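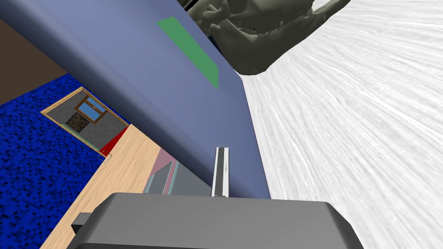 The Hunik training goal is made for five-a-side and youth football, indoors or out. It folds flat for storage and one adult can move it between pitches. The uprights carry the same rounded edges as the blue panel in the picture, so there are no sharp corners at shoulder height. The net clips on without tools and is sold in green or white.

Order code: Hunik 46. Net spares are listed under Güler 13.

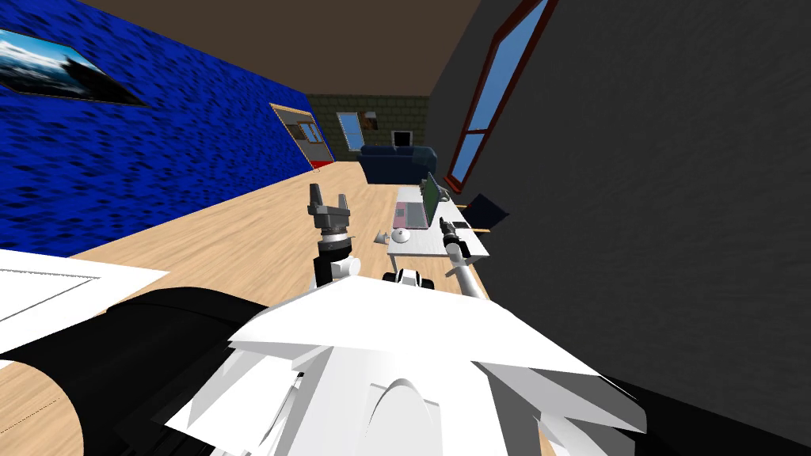 Goals and Nets

Each goal comes with two ground anchors, a net and 3 spare clips. Sandbags are sold separately – you will need them on hard floors. The finish was changed in July and older clips do not fit the new frame. Clubs in the Codmont league can order on account. 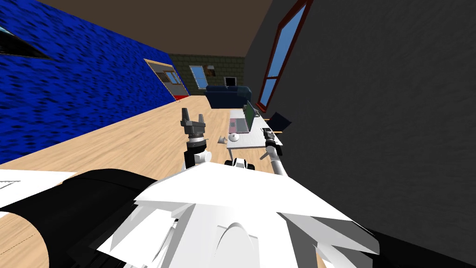 Grondska Teamwear and Equipment, Club Sales

Questions about sizes or bulk orders go to Paula Hodoroagă. For orders over 2,000, ask for Roswitha Wunderlich – she handles delivery dates as well. Returns must be unused and in the original bag.

Prices last checked October 9, 2021.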